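Cestura Squad Pack Editor 2.4

Standalone editor for building and testing card packs in football management and collecting games. Supplied as a download with a single-user licence.

The editor opens pack definition files, checks player ratings against the limits set in the project and writes a finished pack to disk. Each pack holds up to 90 cards. A project may contain 1,380 player records and 300 saved line-ups. Formations are stored as sets of 11 positions and can be copied between projects.

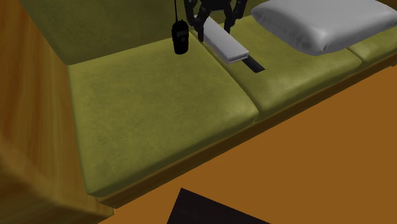 Version 2.4 replaces the February release. Files saved in the older format are converted when first opened; the original is kept in the same folder with the ending .old. Odds tables must be entered again by hand.

Controller input is supported for menus and card previews. Text fields require a keyboard. 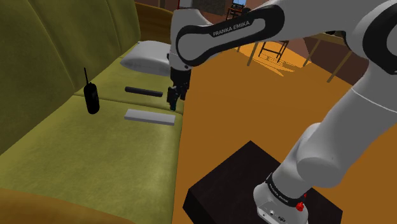
Franka Emika arm and green sofa

Requirements
64-bit Windows 7 or later
4 GB memory
Display at 1280 x 720 or higher

Licence keys are sent by e-mail from Derncombe. A key may be moved to a second machine once the first has been released under Settings, Licence.

Page last revised: Thursday, June 21, 2018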